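Fridge bench notebook, November, a little after 7 in the evening

Casimiro and I finally sat down over coffee and settled the house rules for the Pendbridge fruit task, which we should have done ages ago! Arm speed stays at 100 mm/s anywhere near the fridge, and whoever is running keeps a hand on the stop button the whole time (yes, even for a quick try).

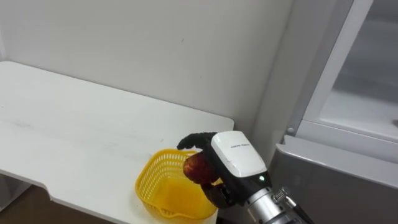
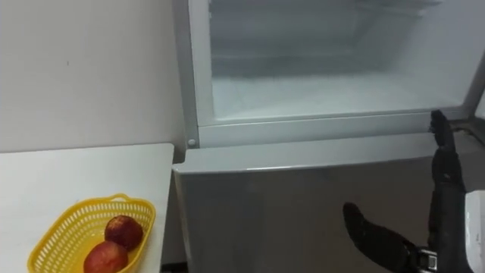
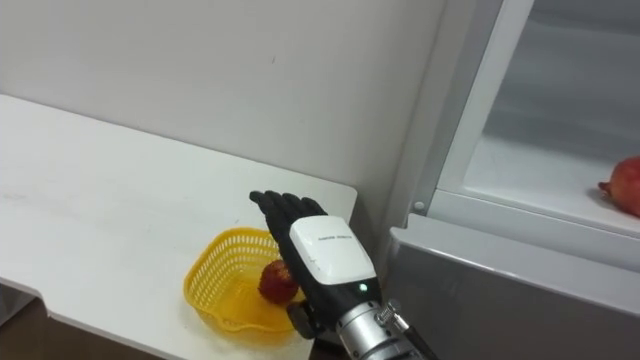 Maximiliano Barroso

Two more, while I remember. Any stop gets its own line in the log with the run number, the way Casimiro did for 527, bless him. And please look where the basket sits before you press start, I'd like it well back from the front edge of the table. The Olmedo checklist still says 600 for the speed, so cross that out until I reprint it.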